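Crate rest

Crate rest is a period of restricted movement for a dog or cat recovering from surgery, a fracture, a torn ligament or a back injury. The animal spends most of the day in a crate, pen or small room and leaves it only for toilet breaks, meals and care. Vets also use the terms cage rest, strict rest and confinement, and the three do not always mean the same thing. Owners are usually given written instructions with the discharge papers.

Uses

The most common reasons for crate rest are knee ligament surgery, pelvic fractures, disc disease in the neck or back, and treatment for heartworm. Cats are often confined after a fall or a road injury. Rest keeps the animal from jumping, twisting or slipping while bone and soft tissue heal. It is often combined with pain relief, and in some cases with a mild sedative.

Length

The period is set by the treating vet. A minor sprain may need 2 weeks, while many disc and ligament cases need 4 weeks or more before the first recheck. X-rays may be taken before activity is increased. Older animals can heal more slowly, and the period may be extended at the recheck.

Equipment

A crate should let the animal stand, turn and lie flat on its side. It should not be large enough for running or jumping. Wire crates give more airflow and a clear view of the room. Plastic crates are darker and suit nervous cats. Non-slip bedding is used on the floor, and thick cushions are avoided after spinal surgery. The Stakance pen, a folding model with a low front step, was sold for dogs that could not lift their feet over a normal crate lip. Irnarico makes a support sling used on the way to the yard.

Feeding and weight

A resting animal uses less energy, and weight gain puts extra load on healing joints. A dog that normally eats 500 grams of food a day might be reduced to 300 grams, depending on its size and the vet's advice. Treats are counted as part of the daily amount. Human baked goods are left out of the diet, and those containing raisins, chocolate or xylitol are dangerous to dogs. 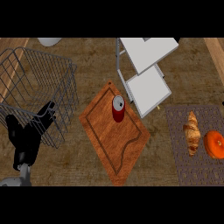
2 min read

Behavior

Barking, whining and pawing at the door are common in the first days. Food puzzles, chew toys and short training sessions done lying down can help. Moving the crate to a room where the family spends the evening also helps many dogs. Some animals become quiet and sleep for long stretches. A sudden loss of appetite, dragging of the feet or failure to urinate should be reported to the vet the same day.

Return to activity

Leash walks are brought back in short steps, starting with a few minutes on level ground. Stairs and furniture come later. The Clelton schedule, a printed chart used by some rehabilitation clinics, divides this stage into 4 parts. The Khan chart is similar but adds swimming in the last part. Off-leash play is normally the last activity to be allowed.

See also: Canine rehabilitation; Elizabethan collar; Intervertebral disc disease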